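**Delivery rover learns to judge its own eyesight in the rain**

2026-04-12

Rain on a lens is one of the oldest headaches in outdoor robotics, and a small team at the Darard lab thinks it has found a lovely, cheap way to live with it. Their path-following rover, Flundari, has spent much of the winter out on park paths in foul weather, and the results were shown at an open afternoon that ran well past its finishing time because people kept asking questions.

The problem is easy to describe. A droplet lands on the camera, sits there, and smears whatever lies behind it. A person looks round it without thinking. A robot that steers by camera may take the blur for a puddle, a kerb or a lump of something on the path, and it will either stop dead or swerve. Most outdoor machines deal with this by carrying a wiper, a blower or a second and much dearer sensor. All of them add weight, and wipers have a habit of failing in exactly the weather they were bought for.

The Darard team left the lens alone. Their method, called Cetero, asks the rover a different question: which parts of this view can I trust right now? It lays a coarse grid over each picture from the camera and gives every square a score. As the rover rolls forward, real things shift and grow in a predictable way. Grass slides past, trees creep upwards, the edge of the path stays more or less where it was. A drop on the glass does none of that. It stays put while the world moves behind it, and that stubbornness gives it away.

Squares with a poor score aren't thrown out. They simply get a smaller say in where the rover thinks the path is, and they earn their say back if the drop runs off or dries. The steering part of the software then works from whatever is left, which is often a good deal more than you would expect. A path edge is a long, simple shape, and you can hide quite a lot of it before you lose track of where it goes.

The numbers are very cheering. The team made 200 runs in wet conditions, half with Cetero switched on and half without, over the same routes and at the same walking pace. With the older software, the rover needed a person to step in on 3 times as many runs as it did with the new scoring. The false stops, where it halted for an obstacle that wasn't there, fell even more sharply. On dry days the two versions drove alike, so the extra caution doesn't seem to cost anything when the weather is kind.

Better still, the whole thing runs on the modest computer the rover already had. Training used only 800 short clips, most of them gathered in March, and they needed no hand labelling at all. The rover's own wheel readings say how far it has travelled, and that is enough to work out how the view ought to have changed. Anyone who has spent a week drawing outlines round blurry puddles will know what a gift that is!

There were surprises along the way. The team had expected heavy rain to be the hardest case, but big drops tend to run off quickly. Fine drizzle was far worse, building up into a soft haze that lowered every square's score a little and left the rover unsure of everything at once. Cetero copes by slowing down when the overall trust drops, and by coming to a gentle halt if it falls too far. It is a sensible answer, though it does make for some very patient journeys in mist.

Flat grey light was the other worry. A wet path under thick cloud can be close in tone to the verge beside it, with no shadows to help. The scoring doesn't fix that by itself, but it stops a bad patch of glass from making a hard job harder, and the path finder did well where at least one border stayed readable. 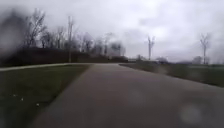
Can the rover steer if a drop covers part of the path itself? Usually it can, as the method joins up the clear stretches of edge on either side of the hidden part and slows down when too little remains.

Some limits are plain enough. The trick depends on movement, so a rover that has been standing still has nothing to compare and must creep forward a short way before its scores mean much. Mud is trickier than water, being darker and slower to shift, and a really thick splash still calls for a cloth. The team is also careful to say that the tests were on quiet paths. Busy places, where people and dogs cross in front at all angles, break the neat rule that near things move in a predictable way, and that work has barely begun.

It will begin soon, though. The next set of trials is planned for the riverside route at Rivadeneira, which has bends, a footbridge and plenty of morning joggers. The group will run 2 rovers there, set up identically apart from the camera height, to see whether a lower lens picks up so much spray that the scoring can't keep up. They hope to put the code and the training clips online once those trials are done, and several people at the open afternoon were already asking whether it would work on their own machines – a farm cart, a harbour inspection boat and, rather wonderfully, a golf buggy.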